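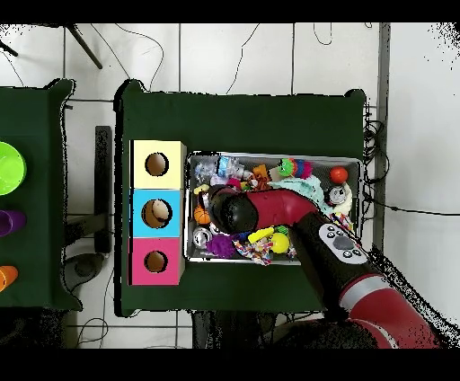

Minutes of the Hillora toy library meeting, February, taken by me again because I was the one holding a pen. We started a little after 7 and the first 15 minutes went on tea and finding chairs, so I haven't written those up. The main business was the sorting, and how to get the donated toys out of one big jumble and into something a family can borrow from. The metal tray is where everything lands first, and I'd like it noted that a crushed can and a crumpled water bottle are sitting in there with the caterpillar and the basketball-patterned ball, so item 2 came up pretty naturally. Apologies came in from three people, and the Narkard branch sent a note saying they'd read these later.

1. Last minutes
Agreed, with one fix. I had written that the Garba shelving was "coming soon" and it should have said "ordered." It still hasn't come. I said I'd call them again (I've called twice, and I now know their hold music by heart!).

2. Trash in the tray
Long talk about this one. Half of us think people drop their empties in with the toys because the tray is right there and the recycling bin is all the way down the hall by the restrooms. The other half think it comes in with the donations, at the bottom of the bags. I'm in the bag camp, having emptied a lot of bags. We went back and forth for a while and then settled on doing both things: a bin goes next to the sorting table, and whoever opens a bag checks it for trash before tipping it out. Bottles and cans go straight to recycling, please, and not into the tray "for now."

3. The cube boxes
Everybody likes these. We have them stacked in yellow, blue and pink, each with the round hole in the top, and the question was what goes in which. My suggestion was balls in yellow, soft toys in blue and rope toys in pink. Somebody pointed out that a big plush won't go through a hole that size without a fight, and that's fair. So we changed it to:

Yellow: balls small enough to drop in
Blue: hard toys and figures
Pink: rope toys, foam pieces, odds and ends

Plush goes in a laundry bag on the hook and gets washed before anything else happens to it. There's a tan thing in the blue box already and we ran out of time to discuss it. Labels were offered, with pictures for the little ones who like to help put things away. Yes please to that.

4. Rope toys
A question I hadn't expected: are the knotted ropes children's toys or dog toys? We had a show of hands and it was a tie. They're colorful and they're cheerful, but I've got one just like them at home and it belongs to my spaniel. Decision put off. Until then they can sit in the pink box, but they don't get lent out. Same goes for the purple spiky one, which one person swore was for dogs and another swore was for babies.

5. Bowls and cups
The lime green bowl and the purple and orange cups stay on the side table for the play kitchen set. Please don't sort them in with the rest. They got mixed in last month and I spent most of an evening putting the set back together.

6. Money
We have $300 left in the supplies budget. The laundry bag, the bin and the label sheets should come to well under that. The catalog list has now passed 3030 entries, counting every puzzle and board game, and the Forero software we use for it has started to crawl. The free version is what we've got and the paid one wasn't popular with the room. I'm going to try clearing out the retired items first and see if it picks up.

7. Sorting night
We need 8 people and we have five names down. Bring an apron if you care about your clothes, and there'll be pizza at the break. The side door will be open from 6, the front one stays locked.

8. Anything else
The heater in the back room is still clanking. Somebody's blue umbrella is in the coat closet from last time. There was a request to start meetings later, and a request to start them earlier, so we're leaving it where it is.

Finished at 8:40. To do before next time: me, Garba and the catalog; the supplies order goes in this week; labels are being drawn up at home and will be brought along to sorting night.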